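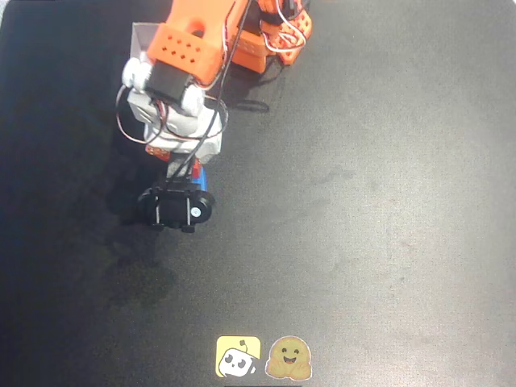 Tesau Shared Workshop
Minutes of the bench users' meeting, June
Start 10.15

Present: Senga Semple (chair), Amanuel Mamo, Ojārs Paju, Līga Žukauskas (minutes)
Apologies: Maarja Pärn

1. Minutes of the previous meeting
Accepted with one correction. Under item 4, "edge strip" should read "edge tape". OP to amend the stored copy.

2. Matters arising
2.1 Lamp over the back bench: replacement tube fitted. Closed.
2.2 Drawer labels: carried over to the next meeting, MP absent.
2.3 Door closer: still slow on the last part of its travel. AM has adjusted it once and will try again with the correct key.

3. Work surface covering
3.1 The dark grey covering has now been in use since the spring refit. AM reported no lifting at the corners. There is one shallow cut near the front, short enough to leave alone.
3.2 LŽ raised reflection. With the overhead lights on, the right side reads as a lighter grey than the left, and pencil marks there are hard to see. OP suggested turning the front lamp towards the wall. SS asked that this be tried before any money is spent on a matt spray, which may affect the texture.
3.3 Cleaning. Two products were compared on offcuts, Bite and Cadolen. Bite removed marker ink but left a faint ring. Cadolen left no ring and needed a second wipe. Agreed to use Cadolen for weekly cleaning and to keep Bite for ink only. Neither is to be sprayed directly on to the surface; apply to the cloth.
3.4 Spare covering: one roll in the store, length 3 m. No further order at present.

Action: AM to turn the front lamp and report back.
Action: LŽ to put the cleaning note in the bench folder.

4. Stickers
4.1 The sheets from Testness have arrived. OP checked the delivery against the note and found 83 usable stickers. The rest of one sheet was creased and has been set aside for credit.
4.2 The yellow rounded square with the white cartoon robot head was generally liked. SS noted that the small antenna is still clear at this size, which had been the doubt at proof stage. No change to the artwork.
4.3 Position. OP proposed the bottom centre of the surface, side by side, in line with the present pair. AM would have preferred the corner, where sleeves do not rub. After discussion the bottom centre was kept for a trial of 3 months.
4.4 Fixing. The backing holds poorly on a textured finish. OP to wipe the area and leave it to dry before applying, then press from the middle outwards. If an edge lifts, the sticker is to be replaced and not glued.
4.5 LŽ asked whether members may add stickers of their own. Not on the work surface. Lids of personal boxes are a matter for the owner.

Action: OP to write to Testness about the creased sheet.
Action: OP to store the remaining sheets flat, in the second drawer.

5. Keeping the surface clear
5.1 AM reported cups on the bench on several mornings. The existing rule stands: drinks on the side shelf.
5.2 Offcuts and tape ends are to go in the bin at the end of each booking. SS will move the bin nearer the bench.
5.3 Papers left out overnight will be put in the tray by the door and kept for 8 days. LŽ objected that this is short for people on leave. The period was kept, with the chair to use discretion where a name is written on the papers.

Action: SS to move the bin and mark the tray.

6. Any other business
6.1 MP had asked by message for a second steel rule. Agreed. MP to buy and claim.
6.2 The noticeboard copy of the booking sheet is out of date. LŽ to replace it.
6.3 OP asked for the meeting to start a quarter of an hour later. Left to the chair.

7. Next meeting
Date to be circulated by SS. Items to LŽ beforehand. Drawer labels, lamp position and door closer to be taken first.

Close 11.05

Copies: all present, M. Pärn, bench folder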